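Gulleck Introduces Robotic Handling at Flaralness Cookware Site

January 27, 2019 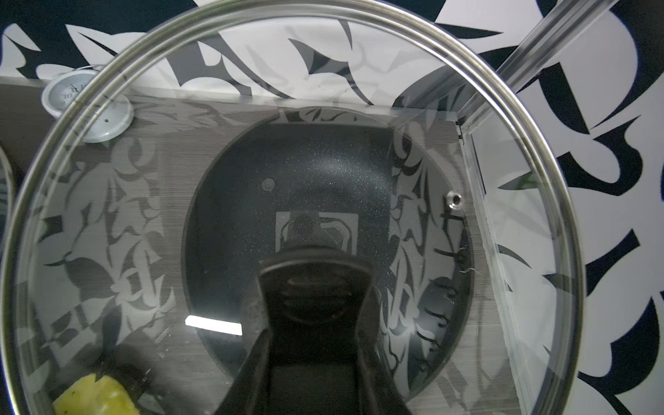 Inspection and Packing Staff Move to New Duties

Gulleck has begun using robotic arms to handle glass lids and pans in the sample room of its Flaralness site, the company announced. The work was previously done by hand by employees of the inspection and packing department, who will remain with the company under revised job descriptions.

The first tasks assigned to the arms are fitting a glass lid to a frying pan, lifting it off again, and setting it aside. Each pan and lid set that passes through the sample room is put through this sequence before it is released for packing. Until now an inspector performed the handling and the visual check together, at a standing bench, for the full length of a shift.

Under the new arrangement the arm carries out the handling, and the inspector is responsible only for the check. A gripper closes on the knob of the lid, and a small camera at the wrist gives the operator a view down through the glass to the pan. The operator follows the view on a monitor and may stop the arm at any point. A set that the operator does not accept is placed on a separate shelf and examined by hand.

The project has been carried out with Sustlow, an engineering firm that supplied the control software and is training the staff. The installation at Flaralness consists of 3 stations, of which 2 are now in daily use. The third is reserved for training and will enter regular service in May.

Effect on Positions

The change affects 17 employees. According to the company, no position will be eliminated as a result of the project, and hourly pay rates will not be reduced. Employees who complete the training will be classified as station operators, a grade that did not exist at the site before this year. Those who prefer to stay in manual packing may do so, and must inform their supervisor in writing before the third station opens.

"The handling of lids has been a regular source of complaints about wrists and shoulders," said Ming-te Shek, director of operations at Flaralness. "We wanted our inspectors to keep the part of the job that depends on their judgment. They know what a poor coating looks like, and they know when a rim does not sit properly on a pan."

The stations are expected to process 600 sets per shift once all of them are in service. Shek said that output during the training period would be lower and that supervisors had been instructed not to compare the stations with the manual benches until it had ended.

Chun-hung Chang, who represents the packing employees in discussions with management, said that the employees had generally accepted the new stations but had raised several questions about scheduling. Operators now spend a large part of the shift seated in front of a monitor. At the request of the employees, management has agreed to rotate operators between the stations and the packing area twice per shift and to provide additional rest breaks for those assigned to the monitors.

"People are less tired in the arms and more tired in the eyes," Chang said. "The rotation helps. We have asked for it to be written into the work rules so that it does not depend on who is supervising that day."

Management has stated that the rotation schedule will be included in the next revision of the work rules. Chang also asked that operators be allowed to adjust the speed of the arm themselves. That request is under review by Sustlow, which must first confirm that the lids can be gripped securely at the lower and higher settings.

Training and Further Plans

Training is held during paid working hours. It covers starting and stopping the arm, clearing a lid that has not been gripped correctly, cleaning the gripper fingers, and recording rejected sets. An operator works beside a Sustlow instructor before being assigned to a station alone.

Gulleck is also considering the same equipment for its Fung site, where larger stockpots are inspected. No decision has been made, and the company said that employees at Fung would be consulted before any equipment is ordered.

Employees with questions about training dates or classification should contact the operations office at Flaralness.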